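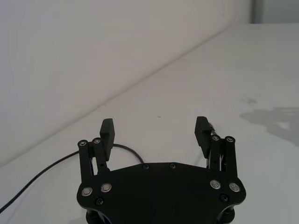
A parallel gripper with its fingers open.

Cable practice for two-armed benches is the everyday name for a set of workshop habits that keep leads out of trouble when a pair of robot arms share one table. The best known written version is the Skivia bench note, first passed round in July and now used, with small changes, at Wesero and a good many smaller places besides.

The note starts with the fingers, and rather sweetly calls them "the front door". Pads are checked open and then closed before a shift, and any lead lying on the table must be traced by hand from one end to the other (yes, even the one you are quite sure about!). Moves made for checking are kept to 5 per cent of full speed.

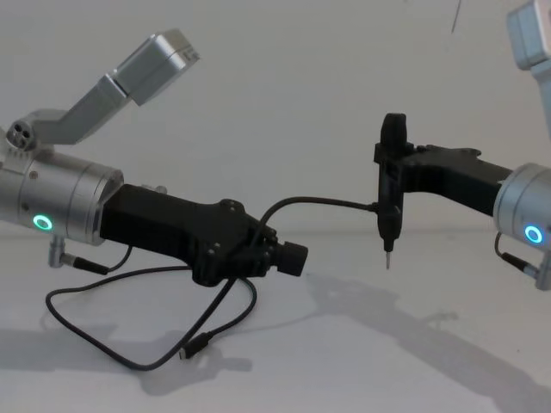 Nabila Berrada
Contributing editor, bench safety
August 23, 2019

Tools with a lead of their own get a section to themselves, and it is the part people quote most. An electric screwdriver is treated as live whenever it is plugged in, whatever it happens to be doing, and its bit is kept pointing at the table and never towards a hand. Unused plugs are capped or tied back. Slack is the fiddly bit: the note asks for 300 mm more than the longest reach between the arms, and no lead over 800 mm without a clip part of the way along.

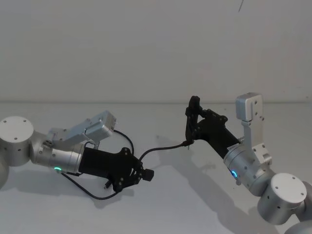 Nasr, writing on the article's talk page, feels the slack rule is too generous for small tables and would sooner see the lead measured afresh for each job, as the Tonura handbook does. The two approaches live together quite happily in most workshops, and the revised note allows either, provided the chosen length is written on the bench card and checked again every 18 days.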